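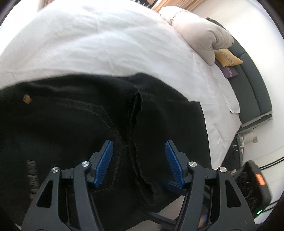 I swore I'd stop buying clothes in September, and then Margit told me the thrift store in Hondstead was clearing out its denim. So much for that! I came home with 2 jackets (one is for my sister, I promise) and a skirt I'll have to take in at the waist.

My rule now is that anything new stays off the hanger until I've tried it with three things I already own. The skirt passed. One jacket is still on trial, and Margit has already asked for it if it fails.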